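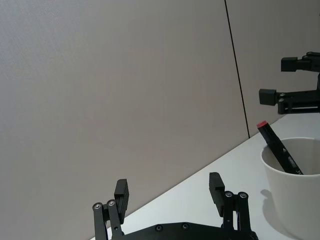
Karim Slaoui wrote to me after my last piece to say that I was being unfair, that a two-armed robot which can take a marker out of a cup and hand it from one gripper to the other would have been a doctoral thesis not long ago, and that if I wanted to complain about it I should first try to build one.

I have no quarrel with the last part. I couldn't build one. I can read a results table, though, and the one in the Delska report has been bothering me since it came out.

For those who haven't followed it, Delska is a training method from the robotics group at Frei. A person drives both arms by hand to collect demonstrations, a model learns to copy them, and then the model is run on its own, with the failures going back to a person who drives the arms through the part that went wrong. Those corrections are added to the pile and the model is trained again. None of this is new in outline. What the authors say is new is how the corrections are weighted, so that a short fix near the moment of failure counts for more than a long stretch of ordinary motion. It's a sensible idea and I'd like it to be true.

The headline is that success on the marker task rose sharply after 2 rounds of correction. The first pile was 868 demonstrations. The final test was 142 attempts. By the standards of the field those are respectable numbers, and I've seen bolder claims made on a great deal less.

My trouble is with what the extra data contains. Each round of correction adds good examples of the hard bit of the job, which is the moment the fingers close on a thin pen leaning at some awkward angle against the rim. Of course the robot gets better at it. You would expect it to get better if you added the same number of fresh demonstrations with no clever weighting at all. So did they try that? They did, in an appendix, with 12 attempts. Twelve! A couple of lucky grasps either way would swing that comparison, and it happens to be the one comparison the whole paper rests on.

I put this to Annelies Lanz, and she was kinder about it than I am. Her view is that the people running the arms get tired, that every baseline costs another long stretch at the bench, and that groups spend their hours on the version they believe in. I'm sure all of that is so. It explains the gap in the table without filling it.

Then there is the cup. A white cup on a white table with a pale panel behind it is an easy place to find a black pen, and I don't say that as a sneer, because you have to start somewhere. But the report uses the word "cluttered" in its summary and I can't find clutter in its test plan. The cup moves a bit between attempts. The pen changes its lean. The lighting, as far as I can tell from the text, doesn't change, and neither does the cup. If the model has learned what a rim is, it ought to cope with a blue mug. If it has learned what that particular bench looks like from the wrist, it won't, and a test on the same bench can't tell us which.

Wrist cameras make this worse, I think. They are a good choice for the last few centimetres of a grasp, and I understand why everybody fits them. They also give the model a very steady view of its own fingers, with the world sliding past behind. A model can do well on such pictures by picking up on cues that a person would never call part of the task: the line where the table meets the wall, say, or a seam between two panels. I'm not claiming that Delska does this. I'm saying the report gives me no way to rule it out, and hanging a cloth over the background would have taken a minute.

Bevico has already announced that it will use the method at its Broltstead site, on a packing job that has nothing to do with pens. I gather the decision was made in November, before the appendix was public. The company is talking about saving more than half the usual set-up time, a figure for which I have found no source in the report or anywhere else.

Slaoui's reply, when I sent him a draft of this, was that I would never be satisfied, and that if they had hung up the cloth I'd have asked for a different table. He may be right. I would like the different table as well. But I'd settle for the plain comparison run properly: the same amount of new data, weighted and unweighted, 142 attempts each, with somebody resetting the cup who doesn't know which model is about to run. If the weighting still comes out ahead I'll write that up here, at the same length as this, and Slaoui can choose the title.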